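The old Hubmann building is for sale and I have opinions
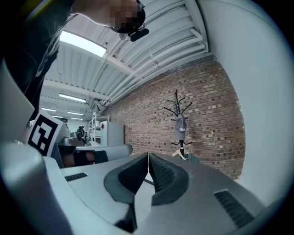
Meinrad Pfister says it will be condos by the time my kid can drive, and that I should stop getting worked up about it over breakfast. He said this with his mouth full of my toast, so I didn't take it as final.

Anyway. The listing went up this morning and I have read it four times. They want offers, no asking price, and there's a whole paragraph about "views" which I think means the river if you lean out far enough. I've lived three blocks from the Hubmann for most of my grown-up life and the only view I associate with it is pigeons. Hundreds of them, all along the cornice, doing what pigeons do to the bus shelter underneath. The city put spikes up there in February and the pigeons have built nests on the spikes. I find this kind of inspiring.

Who wants to go in with me? I have 2,900 dollars in savings and a bike I could sell. I'd turn the ground floor into a roller rink and let the pigeons keep the top.

Other things going on in town, before I forget them. The streetcar stop at the foot of the hill is getting renamed, because Vudance bought the rights to it. So instead of Mill Street we'll be getting off at Vudance, and the recorded lady will have to say it, and I can't work out if it rhymes with "dance" or with "nuisance." I asked the driver and he shrugged so hard his hat moved. There's a petition going to keep Mill Street and it has almost 3,000 names on it. One of them is mine and one is my mother's (she moved away years ago, but she caught that streetcar to school and she's still mad about the fare going up, so I think she's earned it).

I signed outside Jirix, the new coffee place where the shoe repair was. I wanted to hate it! I loved the shoe repair, I loved the smell, and I still have a pair of brown boots that I'm pretty sure are in a box somewhere in the back of that shop. But the coffee is good and they kept the old sign up behind the counter, the one with the big heel on it. I had a poppy seed thing. I asked about my boots. The girl said she'd look, in the voice you use when you are not going to look.

Then I walked home the long way past the park to see if they'd fixed the fountain. They have not. It's still got the orange fence around it and somebody has hung a single mitten on every post, so now it looks like the fence is waving. I stood there a while. A man with a greyhound told me the part they need is coming by boat, and the greyhound leaned on my leg the whole time he was talking, so I ended up hearing a lot about boats.

What else. Brirnance is putting on the summer street party again and they want 300 folding chairs from anybody who'll lend them. Last year I lent two and got back two completely different ones, better ones, with padding. So I'm lending them again and we'll see how far up I can trade. Meinrad is lending his good lawn chair with the cup holder, which I told him was a mistake. He's written his name on the bottom in marker. We'll see about that too.

He came back this evening to return my casserole dish and we got into the Hubmann all over again. His view is that an empty building isn't doing anybody any good, and that I only like it because it's always been there. Well, yes! I said that's how I feel about him, too. He thought about it and then asked if there was any more toast.

I do see his point, a little. If it has to be condos I'd like them to keep the clock, even though it's been stuck at twenty past six since before I moved here. I've gotten used to it. When I come over the bridge at night I check it anyway, every time, and then I check my phone.

Need to remember: bread, a card for my aunt, call Jirix about the boots. Also find out when the public meeting on the streetcar name is, because I missed the last one and Meinrad went without me and came home with a free tote bag.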